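Forums > Catering and Events > Table Layout > Fruit Service at Seated Receptions

Subject: Marking out the table before fruit service

Posted by O_Vainio
I am revising the setup sheet for the reception rooms at Plarnton and would welcome comments before it is issued in July. The present sheet asks staff to place fruit "attractively." New staff have asked, with some justice, what that means.

My proposal is to divide the practice table into large squares with blue tape and to assign each item a position. The basket of bananas and apples is to stand at the left, with the plate for small fruit beside it. Strawberries are to be placed on the plate singly, with the leafy cap left on. The tape is for training only and is to be removed before any event.

Reply by M.Zhong
The proposal is sound. I would ask that the sheet specify a plate with a raised rim. Strawberries roll on a flat one, and a berry that has reached the tablecloth must be discarded under our rules. 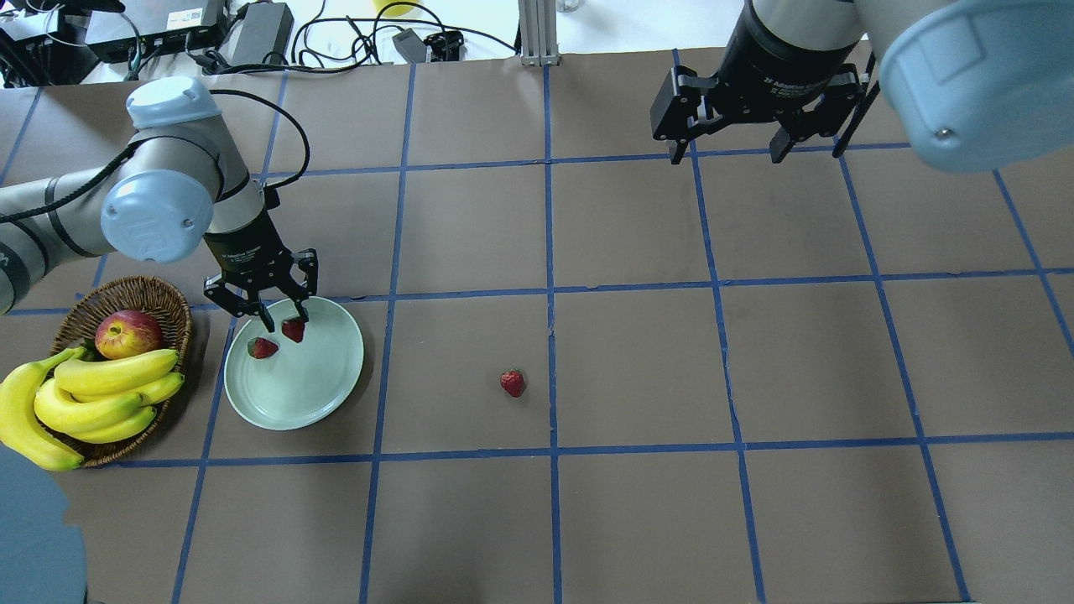
I would also ask that the bananas be laid with the stems toward the back of the basket wherever the basket is deep enough. Guests tend to pull at the stem, and a shallow basket will tip.

Reply by meirion_lougher
I must respectfully disagree with the tape. We used a similar grid at Tramico for one season. Staff learned the squares very well and then could not set a round table. At a reception for 200 guests we had four tables arranged correctly and the remainder arranged by guesswork. A printed card showing the finished table served us better.

Reply by O_Vainio
Thank you. All tables in our reception rooms are rectangular, so the difficulty should not arise, but I will add a note on round tables. May I ask whether the card showed quantities?

Reply by meirion_lougher
It did not. Quantities were given on the kitchen order, and I would advise keeping the two documents separate.

Reply by Chenxi_F
On the matter of baskets, I would prefer that bananas not share one with apples at all. Ours spotted by the second day when stored together. If the basket is filled on the morning of the event and emptied the same evening, I have no objection.

Reply by M.Zhong
Same-day filling is already the rule here – see section two of the current sheet. Fruit that is still a little green at the stem holds up well through an evening.

Reply by O_Vainio
I will retain the mixed basket with same-day filling, specify the rimmed plate, and keep the tape for the first two training sessions only. Mr. Lougher's card will be tried alongside it. The question of tongs remains open.

Reader comments

Jiahui Cai: Please state in the sheet that tape residue must be cleaned from the tabletop. We spent an entire afternoon on this at Ruso.

Xia_Banquets: Our card is 20 lines long and no one reads past the first six. Kindly keep yours short.

meirion_lougher: I remain opposed to the tape, for the record.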